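3.2 Fiber loss from household knitwear

Knitted garments shed fiber throughout their working life, but most published tests have used new fabric cut into swatches. Swatches are easy to handle and give tidy results. They also have cut edges, which shed heavily, and they have never been worn. For this part of the study we used whole garments that had already been in service, collected from homes in Lallthorpe and washed under the same conditions as the swatches described in Section 3.1.

Households gave us 1,096 items in total. Each was sorted by fabric structure (plain knit, rib, terry or fleece) and by the age stated by the owner. Stated age is a weak measure. Several owners gave the age of the garment from the day it was bought - others counted only the seasons in which it was worn. We kept both kinds of answer and marked them separately.

Items were washed in mesh bags at 30 degrees with no detergent, using a Motov front-loading drum. The rinse water was passed through a filter disk, and the disk was dried and weighed. Each item went through seven cycles. Filters from the first cycle were set aside, as they also held dust and hair picked up at home, and are reported only in the appendix.

Loss fell quickly over the next two cycles and then leveled off at around 14 milligrams per kilogram of dry fabric. Rib knits lost less than plain knits at every stage. Fleece lost the most, and the spread between individual fleece items was wide enough that we do not give a single figure for the group.

Loose material on the surface was scored by eye before washing, on the Odero scale from 0 to 4. Lambros Lazaridis scored all items to avoid differences between readers. A low score means only stray bits of lint or thread on the face of the knit (Figure 2).

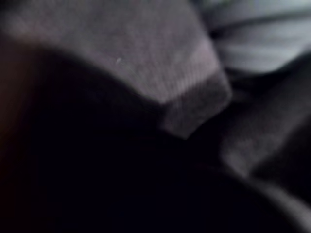

Figure 2. Gray knit with a tiny whitish speck on the surface.

3.3 Effect of drying method

After the last wash, items were split into two groups by weight. One group was line dried indoors and the other was tumble dried on low heat. Lint from the dryer screen was weighed in the same way as the filter disks.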